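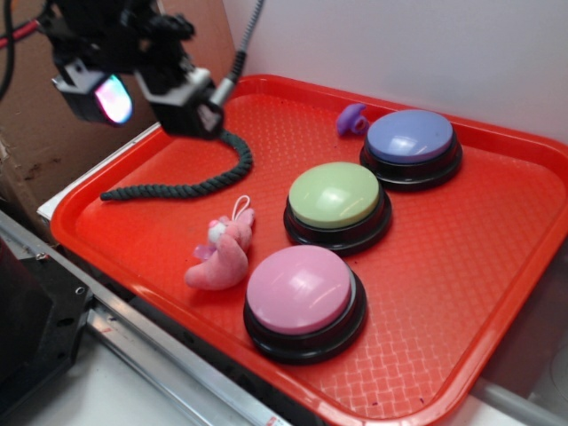 April 26, 2018 – glaze tests, second go at the celadon

Right, kiln opened this morning and I'm mostly pleased! The Bandska base with 2% copper has gone a lovely soft green on the porcelain, but on the Eltside stoneware it's the colour of old pond (I quite like it, might keep it for mugs). Tile 31 crawled badly along one side. I think I left a thumbprint on it after the bisque, so wash the tiles next time, properly, under the tap.

Bisque was to 1000 as usual. The glaze firing ran slow again past 400 and I'm starting to blame the bottom element, which was looking tired back in March – must ring Skelen about a spare before we load anything big.

Still to do:
sieve the pink again, it's full of lumps
mix a fresh bucket of the periwinkle, the old one has set like a brick
relabel the test shelf, half the pencil has burnt off and I'm guessing

Also the wax resist from Mercado is much runnier than the last tub. Brushed on fine, then crept up the foot ring on two bowls. Try it thinner? No, thicker. Leave the lid off overnight and see.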